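The bus from Sudon got in at ten past six, and she walked the rest of the way with one bag. Her mother's apartment was on the second floor of the Pawlak building, number 16. The key still stuck.

She had come to read the gas meter and sign the papers. The buyer wanted everything done by May. She wrote 254 on the back of an envelope, then stood in the hall with her coat on and listened to the refrigerator.

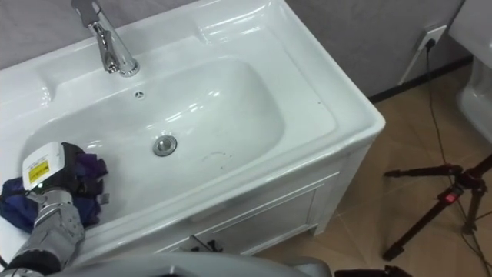
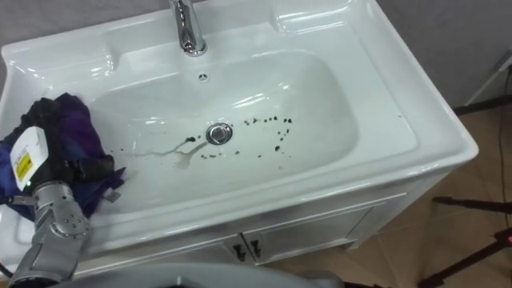 Her mother had worked 10 years at the Brada mill and had never once let a dish sit overnight. Every evening she went through the rooms with a rag — kitchen first, then hall, then bath. Now there were dark specks in the white basin, near the drain. The daughter looked at them for a while. She took off her coat and hung it on the door.

The rag was where it had always been, folded over the pipe. She cleaned the kitchen first. By the time she got to the hall it was dark out, and the last bus had gone. She turned on the radio and kept working.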